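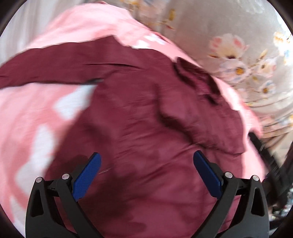 Nostumon, March

Posted by Anneliese Haberkorn

Search talks and notes Go

Speaker notes: Folding at home, or how we learned to love the blurry frames

(These are the notes I talk from, so they ramble. Daithí has the slides and will click when I look at him.)

Hi everybody! I'm Anneliese, I work on the Trandement project, and I want to spend my slot on one small question that ate most of our winter. When a person collects demonstrations with a hand-held gripper, which moments should the robot learn from, and how much should each one count?

Leave slide one up while I say hello. Maroon shirt on a pink and white cover, both fingers open, one on each side of the view. It's a pretty normal frame for us. The cloth is smeared by motion and the fingers are nice and sharp, and that makes sense once you remember the camera rides along with the fingers. When the tool moves, the world blurs and the gripper doesn't.

Next slide.

So our old filter, the one we called Brandes, scored every frame for sharpness and threw away the bad ones. Sounds sensible, right? I wrote it, I was proud of it. The problem is that with clothing, people move fastest on the way in and on the way out, and those approaches are where they decide where to grab. We were tossing the deciding and keeping the hovering. (Pause here, let that land. Don't apologize for Brandes again, Anneliese.)

Go back to the shirt for a second, please, Daithí. Look at what you can still read with all that blur. There's a sleeve running off to the left. The collar is a dark band with a brighter patch of the inside showing. There's a flap lying across the front, maybe the other sleeve, maybe a shoulder - I've heard both from people in my own lab, and I kind of like that we can't agree. A policy can get a lot out of those big dark fold lines. It doesn't need the weave of the fabric.

Okay, the method. We call it Loviron, and it fits on one slide. For each clip we look at how the fingers travel relative to the last moment they closed on cloth. Frames leading up to a grasp get weighted up, blurry or not. Frames where the tool just hangs there get weighted down. Nothing gets deleted. We train the same network we always trained, same size, same schedule, and only the weights change. If you were hoping for a fancy new architecture, sorry, wrong room!

Numbers slide. Please read these with me because the font is small. Our test was one long-sleeved shirt at a time, dropped on a bed, and the robot had to find a sleeve, pick it up and lay it across the body. We ran 18 trials with each training recipe. With the sharpness filter we got five good folds. With Loviron we got 14. Same shirts, same bed, and Daithí dropped every one of them so my wishful thinking couldn't get involved.

Somebody always asks about the background, so I'll get to it before you do. Our homes set has busy bedding in it, on purpose. In the opening frame there are white leaf-like shapes on the cover and a whole flowery fabric up in the corner, with cream petals and yellow bits and everything. I worried that a policy would chase pattern edges and call them cloth edges. We did see that with the old recipe, mostly on covers with big light shapes. We saw it less with the new one, but I haven't run a proper test, so please don't quote me on why.

Things that still go wrong (say these slowly, people write them down):

Dark shirts. Shadow inside a fold and shadow under a sleeve look alike to us, and the robot pinches at the wrong one.

Collars. It loves collars. It'll go for the collar when the sleeve is right there.

Clips where the person changes their mind halfway. Our weighting treats the abandoned reach as half of a grasp, and I don't have a fix yet.

If I'm short on time, skip to the last slide, which has the loss code and Daithí's plot of finger travel. If I'm not, tell the story about the duvet.

Questions! Repeat them into the mic.

Comments

pk_weld: Did you try weighting by finger speed alone? Seems like it would get you most of the way.

Anneliese: We did, it was better than Brandes and worse than this. It gets fooled when people wave the tool around between clips.

Mirela: I was in the back and couldn't read the numbers slide, so thanks for writing them out. You skipped the duvet story though!

Daithí Lenihan: She was over time. I was making the face.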